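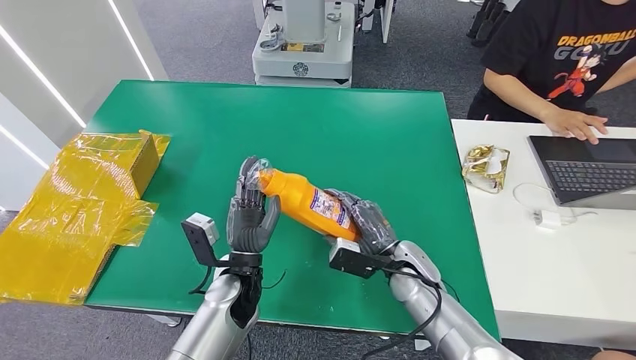

Orange bottle with a white label, held over a green tabletop

Kleinschmidt Table Cover, Green
Item 2539

I have wanted to stock a proper table cover for years, and the Kleinschmidt is the one that finally got me to clear shelf space. It's a heavy felt-backed cover for craft tables, card tables and workbenches, and it lies flat the minute you unroll it! No creases down the middle, no corners creeping up by lunchtime.

The top side has a soft, low-glare finish. I do a lot of paper cutting under a bright lamp and my eyes are so much happier with green under my hands than they ever were with white. Small parts show up well on it too (beads, screws, the tiny brass eyelets I used to lose every single week).

Sowmya Alva cuts these for us at the Tatatari workroom, and she'll trim to any size up to the full roll width. Measure your table twice, please, and tell us if the corners are rounded. She leaves the edges plain unless you ask for binding – the bound edge looks lovely but adds 8 days to the order.

Details
Width: 31 inches
Sold by the running foot, or as a full roll
Backing: gray felt
Color: green only for now; Demness Blue is coming back later in January
Edges: plain or bound

Care
Wipe with a damp cloth and a drop of dish soap. Glue lifts off best once it has dried, so leave it alone and peel it later. Keep hot irons and glue gun tips away from it. Store it rolled with the green side out, never folded.

What goes with it
The Mindent corner clips hold it down on outdoor tables and come four to a pack. They fit tabletops up to an inch and a half thick. For anything thicker, use the long strap version.

From a customer
"I put one on my quilting table and then came back for the kitchen. My grandson rolls out modeling clay on it every afternoon and it still looks great. Wish it came in red." – Gladys Palomino

We have 265 feet left from the current batch, and the next one should match it closely, though dye lots do vary a little. If you're covering two tables side by side, order both pieces together.

Page updated January 5, 2021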